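Okside Video Check: Frequently Asked Questions
How we review viral clips of politicians before we publish a finding.
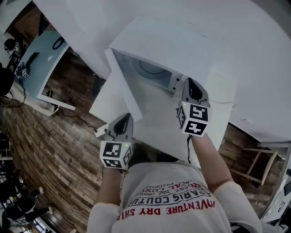
What does Okside check?
Short videos of elected officials and candidates that are spreading on social networks. We look at whether a clip was edited, where it was filmed and who first posted it. We do not rate opinions.

How many clips have been reviewed?
159 as of March. Findings are listed in the Trerkico archive, newest first.

How long does a review take?
Most are closed within 8 days. A clip filmed at a public event is usually faster, as other footage exists for comparison.

What do the labels mean?
Genuine: no edits found that change the meaning.
Trimmed: cut in a way that changes the meaning.
Altered: picture or sound was modified.
Open: not enough material to decide.

Who signs off on a finding?
2 reviewers must agree. If they do not, Saulius Grigaitė decides and the disagreement is noted on the page.

Can I submit a clip?
Yes. Send the link to the original post, not a screen recording. Clips longer than 13 minutes must include a start time.

Can a finding be changed?
Yes. The earlier label stays visible with the date of the change.

May I reprint a finding?
Yes, in full and with a link to the archive entry. Excerpts need written permission.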